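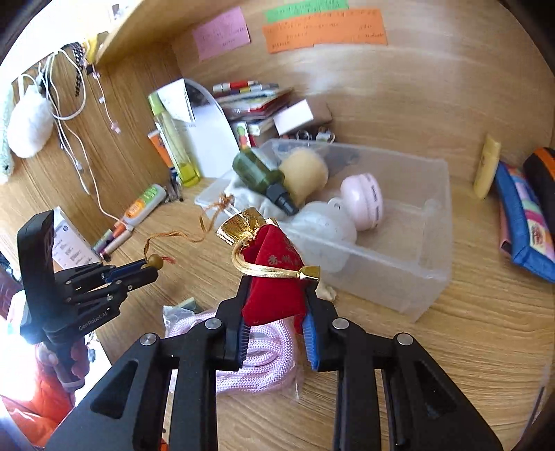

Are drawstring pouches any good for keeping small things on a desk? They are fine for one or two items, but for a whole drawer's worth an open clear box does the job better.

## Bornelley velvet pouch

I bought mine in January and have used it most days. Red velvet, shiny gold sequined top, gold cord with a tassel. It was over 42 dollars less than the Mekeo gift set I looked at first.

Good points:

- The velvet doesn't scratch earrings.
- The neck pulls closed in one go and stays closed in a bag.
- It packs flat when empty.

Less good:

- A few sequins came off in the first month.
- The tassel snags on sweaters.
- You have to tip everything out to find one ring.

At home I moved my dropper bottle and powder puff to an open clear plastic box from Clerano. Mine weighs 310 grams and wipes clean with a damp cloth. It has no lid, so dust gets in.

Pouch: 3 out of 5, mostly for travel. Box: 4 out of 5. I would buy the box again and get the pouch as a gift for someone else.

June 2023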